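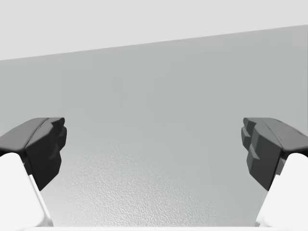
手首カメラ視点、シミュレーション側のレンダリング。指は開いた状態、間には何もなし。

## 制御・認識チームより 3月分まとめ

時間がないので箇条書き多めです。すみません。

**手首カメラのシミュレーション、Jornumに移行**

旧レンダラからの引っ越し、ほぼ終わり。残りは照明の設定ファイルだけ。Jornum側はグリッパのメッシュをそのまま読めるので、変換スクリプトは廃止。リポジトリからも消しました。必要な人はタグから拾ってください。

見どころは指先パッドの段々。前は簡略メッシュでつるっとした板だったのが、今は凹凸まで出る。影も面に落ちる。接触判定は従来どおり簡略形状のままなので、見た目と当たりがずれることあり。把持の評価で「触れてるはずなのに接触ゼロ」と出たらまずここを疑ってくだい。

**背景マスクの誤検出**

自己マスク(画像から自分の指を抜く処理)、濃いグレーのパッドは問題なし。困ってるのは白い指本体のほう。明るいグレーの面と輝度が近く、境界が溶ける。評価セット1766枚のうち48枚で、指の根元が「対象物」扱いになった。プランナはそれを律儀に避けようとして、手首をひねったまま停止。ログだけ見ると到達不能エラーに見えるので紛らわしいです。

対応は二段構え。

- 関節角から指の位置を投影して、マスクを先に作る(実装済み、mainに入ってます)
- 画像ベースのマスクは先端まわりの微調整だけに使う(レビュー待ち)

投影マスクだけでも48枚中、残りは4枚。この4枚は全部、カメラの外部パラメータが古い設定のまま生成されたもの。作り直します。

**面の推定**

斜めに見た平らな面、ここが今月いちばん時間を食った。手前は細かいざらつきが見えるのに、奥へいくとのっぺりして特徴点が取れない。結果、法線が手前の点に引っ張られて傾く。奥の境界線を拘束に足したら安定した。ただし境界が画角に入っていないと効きません。その場合は前フレームの推定値を5フレームまで持ち越し、それ以上は再計測。5という数字に深い根拠はないです、チューニング歓迎。

テクスチャを濃くすれば解決では、という意見もあり。シミュレーションではそうだけど、実機で同じことが起きたときに困るので見送り。

**Skavov(プランナ)**

- 衝突マージンの単位がメートルとミリで混在してた件、修正済。設定ファイルに単位を書かないと起動時に怒られます
- 指を開いたまま接近する動作、速度上限を別パラメータに分離。名前が長い。いい案あればチャンネルへ
- タイムアウト時に最後の軌道を保存するようにした。再生はCimskaのビューアで可

**Cimska(ログビューア)**

手首カメラの画像と軌道の時刻合わせ、やっと直った。原因は保存時の丸め。古いログを開くと警告が出るけど読めます。マスクの重ね表示も追加、ショートカットはM。色は後で変えるかもしれませ。

**来月**

対象物ありの条件に進む予定。まずは箱から。Mac Carthaigh側の把持データが届いたら、座標系の確認を最初にやります。前回ここで丸一日溶けたので。

レビュー待ちがたまってます。投影マスクの後続PR、小さいので誰か見てください。夕方17時までにコメントもらえれば当日中に返します。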